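To: Korletey Kitchen Swap list
Subject: Re: Re: November swap, tables and drop off

Sorry for the slow answer, been at work all day and reading this in pieces. Replies under the quoted bit.

> Can somebody confirm the hall for the swap? I heard Zollville
> was out because of the floor. Also do we still take glassware,
> and is it OK to bring things Friday evening or does it have to be
> the morning of? I have two boxes and no car on the day.
> One more thing, what happened with the leftover money from
> spring. Last I saw it was going to shelving.

Hall first. Zollville is out, yes. Floor won't be done in time, they called this morning. We have the Rivport school cafeteria instead, same hours. Parking is in back by the loading door, NOT on the street, they ticket there.

Friday evening is fine. Door open from 6 until 8. Put your name on the boxes with tape, both ends please, last year we had a pile of boxes with nothing on them and it took half the morning to sort out whose was whose.

Glassware yes. Wrapped, and no chips. Same for dishes. Newspaper is fine but it gets ink on the white stuff so use plain paper if you have it.

Money. Spring left us $3,552 and none of it has been spent. The shelving came in too high so we droped it. My vote is to pay the cafeteria fee out of that (it's 70 for the day) and leave the rest alone until after the holidays. If you disagree say so on the list, not to me privately, I can't keep track.

Winter and holiday dishes get their own table this time, by the windows. People asked for it. Snowy patterns, berries, pine, all of that. Mine is going there too, the blue-green plate with the red berries, I have carried it through two moves and never once put food on it.

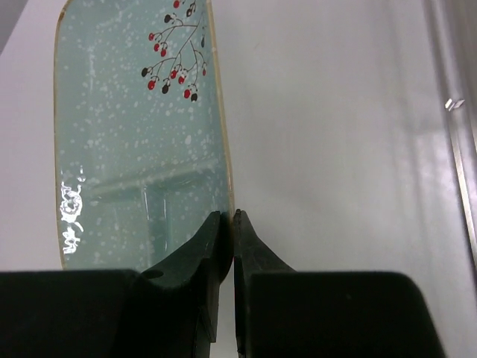

Still need: someone with a hand truck, tablecloths, and a person for the door from noon on. Resel is lending us the folding tables again but they want them back the same night, so please don't all dissapear at closing.

No small appliances. No knives. Pans OK if the handles are tight.

Will send the table map when I have it. Probably tomorrow, late.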